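Home | Talks | Repair Nights | Library | Contact

Sorting Before Fixing: speaker notes for the Zistville repair social
2021-02-03

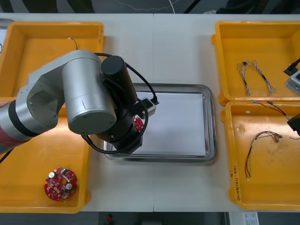

Opening (slide stays up while people find a chair)

Hi everyone, thanks for coming, grab a tea if you haven't already. I'm going to talk for a while about bins. Yellow plastic ones, mostly. I know the flyer said electronics, and we'll get to electronics, but my honest belief after years of pulling dead gadgets apart is that most of the work is knowing where you put the bits.

So on the slide we've got a steel tray in the middle with a sheet of white paper in the bottom, and yellow bins down both sides. It's my favourite layout and it's the one I'd like you to try at home. Boards in one bin, wiring in another, and the tray kept for whatever you're looking at right now.

(Pause. Ask who has a drawer of mystery cables. Wait for the hands and the laughing.)

The paper

People always ask about the paper first! It's plain printer paper. I started with a tea towel, and tiny screws vanished into it and ended up going through the wash. Paper is flat, it's white, and a black speck shows up on it straight away. You can write on it too. I draw a little outline of the case I've opened and put each screw down where it came out — then when I get called away for dinner I can come back and still know what's going on. When the sheet gets grubby, fold it up with the dust inside and put down a new one.

The tray is the other half of it. Anything with a raised rim will do. I used a baking tray for years and it was fine, except that everyone in my house kept wanting to bake with it. One thing to say clearly here: steel conducts, so no batteries in the tray and nothing powered up in the tray. The tray is for sorting. Testing happens somewhere else.

Boards

Look at the round red one in the lower left bin, with the hole through the middle. I love a round board. See the two silver cans standing up on it? Those are capacitors, and they're the reason I don't let boards get piled up like pancakes. Tall parts get bent, legs crack, and then you're chasing a fault you made yourself. One layer per bin if you have the space. If you don't, a bit of cardboard between layers.

Hold boards by the edges. Keep them out of the bin with the loose screws. And if you don't know what a board is from, put it in a bag with a note saying where you found it, even if the note only says "big grey box, garage, November".

(If someone asks about charged capacitors: small low-voltage boards are usually not a drama, but anything out of a microwave, a camera flash or a power supply gets left alone until you've been shown how. Offer the safety handout. Don't go down the rabbit hole, I did that last time and we ran over.)

Wires

Upper right bin, the twisted harness in greys and whites and a few other colours, sitting in a loose loop. A loose loop is what we want. Please don't wind them tight around your hand and yank the end through, which is how I did it for ages. The strands break inside the insulation and you can't see it.

Leave the connectors on! Snipping them off feels tidy, but a harness with its white plugs still on is worth keeping and one without is mostly just wire. Pull on the plug body when you're taking it out, never on the wires. If it won't budge there's nearly always a little tab you've missed.

How much is too much

Confession time. Over the break I went through every tub in my shed and counted, and I had some 3000 loose parts. I kept 1431 of them. I felt terrific for a week and then I needed a fan motor, naturally.

My rule now is that a bin can get full but I can't buy another bin. When it's full, something goes to e-waste before anything new comes in. The Hondel depot takes boards and cables, just keep them separate so they don't have to pick through it.

Have a go (rest of the session)

Each table gets a tray, paper, four bins and one dead thing from the Thomas box. Unplugged, batteries out, I've checked them all. Open it up, sort it, label it. You don't have to fix anything tonight. If you do fix it, yell out, I'd love to see it.

Remind people to hand the screwdrivers back. We went home 2 short last time.

Comments

zedeck_shed: Tried the drawing-on-paper trick with an old radio and every screw went back in the right hole. First time ever for me.

patchcord: Baking paper works too if you've run out of the other stuff, but it slides around a fair bit.

greenbench: Can I use egg cartons in place of the bins? I've got heaps.

zedeck_shed: Egg cartons are great for screws, a bit small for boards.

lurker2726: Is the safety handout online anywhere? I missed the night.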